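3. Sources and method

3.1 The interviews

The account given in this article rests on 30 interviews with former pupils and apprentices of the Valcárcel trade school, which was closed by its owners in the winter following the long strike of its metalworking classes. All those interviewed had been enrolled at the time, and most were between 15 and 18 years of age. The interviews were held in homes, in a parish hall and, in a few cases, by telephone. They were recorded in Spanish and translated by the author.

The strike has usually been told as an offshoot of the dispute at the Drulon foundry, where many of the pupils' fathers worked. Robles (Valeriano Robles, the only former pupil to have left a written memoir) challenged that view in his short book, arguing that the classes had grievances of their own, above all the unpaid piecework which filled their afternoons from September onwards. The interviews bear him out in large part. Of those who spoke about the first days of the strike, the majority named the piecework before they mentioned the foundry. Several did not know that the foundry was in dispute until the school gates had already been shut.

Memory of events so distant must be treated with care. Where two speakers disagreed on the order of events, preference was given to the version closest to the school register, which lists 188 pupils for the year in question and notes 24 expulsions. The register does not give reasons for the expulsions, and the speakers gave more than one.

3.2 Written records

The surviving papers of the school were deposited in the Datatden archive, where they fill 894 folders. They include timetables, letters to parents and the piecework books, in which small turned parts were entered by the tray.

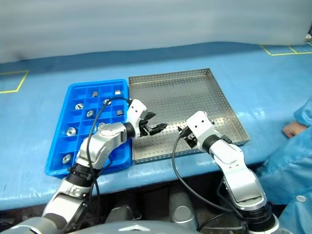
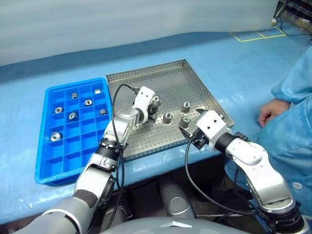

Figure 2. Small metal parts in a blue compartment tray, present day.

3.3 Limits of the evidence

Two gaps should be stated. First, the piecework books for the final term are missing, and the amount of work done in the weeks before the strike can only be judged from what the speakers recalled. Secondly, no member of the teaching staff agreed to be interviewed. Their position is known from letters alone, and these were written for the owners.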